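Kitchen Bench Rules, and How to Follow Them
Sadilora internal how-to, Ganthorpe site
Last changed 2023-11-22 by Hiu-tung Hsueh

The old version of this page ran to 102 rules. I know this because I printed it, and then I knew it in my arms as well. Rule 31 said to see rule 58. Rule 58 had been deleted. Several rules concerned a coffee machine we no longer own.

What follows is the short version. It covers the small arm on the kitchen bench and the household objects it picks up, puts down and occasionally introduces to the floor. It doesn't cover the big cell at the end of the hall, which has a fence, a key and its own page, and which you may not enter on the strength of having read this one.

You need: bench training signed off in Hunt, closed shoes, hair tied back if there is enough of it to tie, and a free slot on the booking sheet. Writing your name over someone else's is not a free slot.

Step 1. Read the last log entry

Before you touch anything, open Hunt and read what the previous person wrote. If it says "all fine," read the one before that too. We have had an "all fine" that covered a loose finger screw, and the person who wrote it still maintains that it was a small screw.

If there is an open fault, the bench is closed. You can't reopen it by having a deadline.

Step 2. Find the stop button with your hand

Put your hand on it. Press it. Check in Cadeo that the arm state changes to stopped, then release it and reset. Do this at the start of every session, including the second session of the day, including the one where you only went out for lunch.

The button lives within reach of the operator's chair. If you find it behind a monitor, put it back and write that in the log. If you were the one who put it behind the monitor, write that in the log as well.

Step 3. Set the table

Everything on the bench is either in the task or part of the background, and you should be able to say which for every single object. The background things (toaster, pot, storage container, that family) stay toward the back. The task object goes in the open part in the middle, where the fingers can come down on it without having to negotiate.

Four points that catch people out:

Handles point away from the arm's path. A long pot handle is a lever, and the arm has no opinion about levers until it meets one.

Appliances are unplugged, with the plug where you can see it. A toaster on this bench is a shape with a slot. It does not make toast, and neither do you while you're booked in.

Nothing with liquid in it. This includes your cup. Your cup isn't background.

Nothing glass in the task area. A glass lid may stay on a pot at the back if the task doesn't go near it.

When the table is set, jog the arm down to hover height over the open area and look at the wrist view. You want to see the fingertips, a clear bit of table in front of them, and the background objects well out of the way on either side.

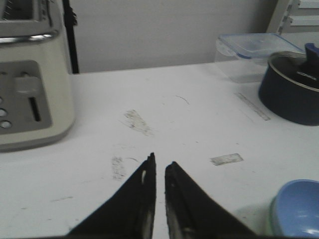 Step 4. Check the fingers

Stop the arm first. Not paused in Cadeo, stopped with the button. The two look the same from your chair and behave very differently when someone at another desk presses resume.

Look at the inner edge of each finger. Scuffs and dull patches are ordinary wear and can be left alone. Cracks, a lifted edge or any wobble at the root mean the fingers get changed before you go on. Wipe both with a dry cloth. Please don't use the alcohol wipes from the camera drawer; they are for the cameras, and there are never as many as there should be.

Fingers are also changed at 2,000 grasps no matter how good they look. Hunt keeps the count. It is the one thing Hunt has never got wrong, so I would ask you not to start correcting it by hand.

Then open and close them twice with nothing in between. They should move evenly and stop without a click. A click goes in the log.

Step 5. Approach slowly, and more slowly for anything round

The default approach speed is set in Cadeo as level 5. For flat or heavy things, that's fine. For balls, use level 2. The old rules said "use judgment with spherical items," and I've spent enough time under the bench with a flashlight to know what that is worth.

For a ball, do it in this order:

1. Bring the fingers in above the table with the gap open wider than the ball.
2. Stop short. Look at the wrist view. A finger may hide part of the ball, so don't trust your idea of where the bottom of it is.
3. Check the side camera before you go lower. Two views or no descent.
4. Center the gap on the ball, then lower.
5. Close at low force. If the ball shifts, open, back straight up, and start from 1. Don't chase it sideways across the table. You will lose, and it will be recorded.
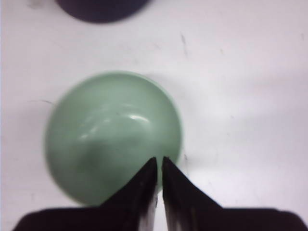 Wrist view with the green ball. The left finger covers the lower right part of it, so check the side camera before going lower.

One more thing about shiny objects. Bright reflections move around on the surface as the arm moves, and a tired operator will line up on the reflection. So will some of our software, which has less of an excuse. Use the outline of the object.

Step 6. Grasp rims from above, with the cable in mind

Bowls are taken by the rim: one finger in, one finger out, wrist pointing down. The page used to recommend the whole-bowl squeeze for small bowls. It has stopped doing so.

Before you lower onto the rim, look at the gripper cable. It needs slack, or the wrist can't turn. Slack has to go somewhere, and on this bench it goes onto the table. So check three things from the side view. The loop mustn't pass under the bowl. It mustn't be between the fingers and the rim. And when you picture the whole lift, all the way up and over to where the bowl will be put down, the loop mustn't drag through anything standing on the way.

If it fails any of those, raise the arm, stop it, and move the loop by hand. Stopped means stopped, as in step 4. Reaching in next to a live arm "just for the cable" is the most common way this rule gets broken, usually by people who can recite it. 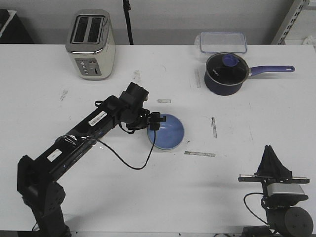 Gripper over the left rim of the blue bowl, with the cable looping down across the table. Follow the loop by eye before you move.

Labels and tape on the arm are to be left where they are. The barcode is how Hunt knows which arm it is logging. If tape on a link has started to peel, report it. Don't add a second layer on top. We have seen where that leads, and it took a plastic scraper and most of a January afternoon to get back.

Step 7. Keep your own body out of it

While the arm is live, hands stay on your side of the table edge. Leaning over for a better look counts as reaching in. If you need a better look, there is a camera for that, and it doesn't have a neck.

One operator at a time has the controls. If you hand over, say so out loud, and the other person says it back. It feels silly. Do it anyway.

Visitors stand behind the chair. They'll ask whether the arm can make them a sandwich. You may answer however you like, provided you stop the arm before turning around to do it.

Step 8. When something falls

Press stop. Leave it where it fell until the arm is at rest. Then pick it up, check it for chips or cracks, and decide whether it goes back on the table or in the bin. Chipped things go in the bin, including the ones you are fond of.

Log it. A drop isn't a failure on your record. An unlogged drop that somebody else finds by stepping on it is discussed at length.

Step 9. Leave it as you would want to find it

Park the arm, press stop, and close the session in Cadeo. Closing the laptop lid doesn't close the session.

Put the task objects back in their box. Background objects stay out. If you used floor tape or table tape as position markers, lift it at the end of your booking and clean off what it leaves. Old residue shows up in the images, and the next person may take it for a marker and place their bowl by it with great care.

Write the log entry before you stand up. A useful entry says what you ran, which objects you used, anything that fell, clicked or peeled, and whether you changed the fingers. "All fine" is no longer accepted by the form. It wants at least one full sentence. People have already tried "It was all fine," and yes, that gets through, and yes, I can see who you are.

Changes since the last version

Ball approach speed is now a number.
Whole-bowl squeeze removed.
Coffee machine rules removed, with thanks for its service.
Handover must be spoken. Nodding has been withdrawn as a method.

Questions and complaints go to Hiu-tung Hsueh, second floor, Ganthorpe. If you'd like one of the old rules put back, bring the number and tell me what went wrong without it.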